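Ekeck Tenants' Association Questions Gandar's "Smart Heat" Savings Claims

Group asks for the raw numbers before another 403 apartments are signed up

EKECK, April 29, 2018 – The Ekeck Tenants' Association today called on Gandar, the company that sells the Lellel heating control system, to publish the meter readings behind its advertised savings. The association has read every brochure, slide deck and summary that Gandar has put out on the subject and says it still can't tell whether a single household has paid less for heat.

Gandar has told building owners that Lellel "cuts waste from day one." The system replaces the dial on each radiator with a valve run from a panel in the hallway. It is already in place in 1,242 apartments across Ekeck, and owners of the Ruotsalainen buildings are expected to decide in July whether to add 403 more. Tenants there would pay a monthly service fee of $2 per radiator, on top of rent and on top of the heating bill itself.

The association isn't against better heating controls. Many of its members live with radiators that are either scalding or stone cold, and would be glad to see the last of them. It does object to being charged for a result that has not been shown.

What the published material says

Gandar's main document is a summary in which a "typical home" is shown using less heat after Lellel was put in than before. The summary doesn't say which home, or how many homes were averaged to get to a typical one. It compares one winter with the next and makes no mention of the weather in either. Anyone who lived in Ekeck through both winters will remember that the second was a good deal milder. People turn the heat down when it's warm out, with or without a panel in the hallway.

The summary also leaves out apartments where the system "was not used as intended." The association asked what that meant and was told that it covers households that changed the settings too often. Those may well be the households that were cold. Take them out of the count and the result will look better, whatever the valves are doing.

A second document, a survey of tenants, reports high satisfaction. It was answered by 200 people, all of whom filled it in on the hallway panel in the first week after installation. Members who moved in later, or who don't read English easily, say they never saw it. The first week, as it happens, fell before anyone had received a bill.

What tenants have seen

The association collected heating bills from members who were willing to share them. These are not a scientific sample and the association doesn't claim they are. Some went down, some went up, and a good many hardly moved once the service fee was added in. In the older buildings on the north side, where the windows leak and the pipes run along outside walls, members reported bedrooms that stayed cold until midmorning because the system had decided they were empty.

There are smaller complaints too. The panel is mounted at a height that wheelchair users can't reach. The valves click at night. When the internet goes down the radiators hold whatever setting they last had, which in one stairwell meant a full weekend at the maximum in mild weather. Gandar has described these as "settling-in matters." Some of the panels have been settling in for more than a year.

What the association is asking for

Before the July decision, the association wants Gandar to release monthly readings for all 1,242 apartments, with addresses removed, for two winters before installation and every winter since. It wants the readings set against outdoor temperatures, using the public weather record. It wants the left-out households put back in. And it wants the service fee counted as part of the cost of heating, as it is for anyone who has to pay it.

The association has also written to the owners of the Ruotsalainen buildings, suggesting that they spend the first year's budget on window seals and on balancing the existing pipes. Neither is new and neither comes with a panel. Both can be checked with a thermometer and a utility bill – no summary needed.

Gandar replied to an earlier letter by offering a guided visit to its showroom. The association thanked the company and repeated its request for the readings. It has not had a second reply.

If the numbers hold up, the association will say so in public and will stop objecting to the fee. It has no interest in keeping anyone's apartment drafty. Until then it is advising members in the Ruotsalainen buildings not to sign the consent form that was slipped under doors this month, and to keep copies of their own bills going back as far as they can find them.

Public meeting

Tenants from any building in Ekeck may attend the association's open meeting on heating costs, to be held in the ground-floor hall of the Ruotsalainen buildings. The date will be posted in stairwells. Bring bills if you have them. Interpreters will be present, and questions may be handed in on paper by those who would prefer not to speak.

About the association

The Ekeck Tenants' Association represents renters in privately owned and cooperative buildings. It is paid for by member dues and takes no money from landlords, energy suppliers or equipment makers.

Media contact: Press desk, Ekeck Tenants' Association

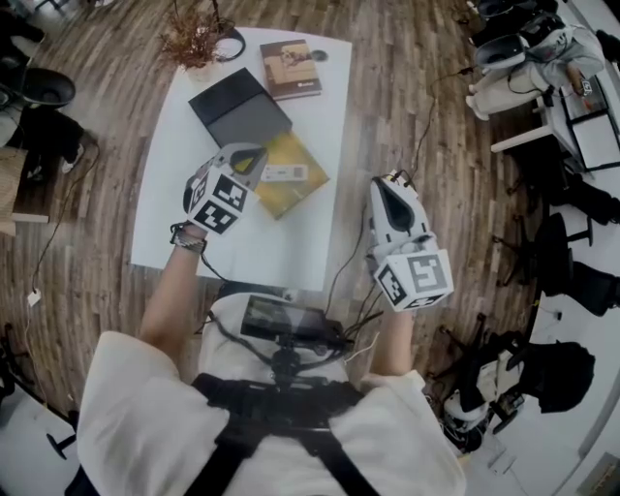 At work over a white table, on a wooden floor.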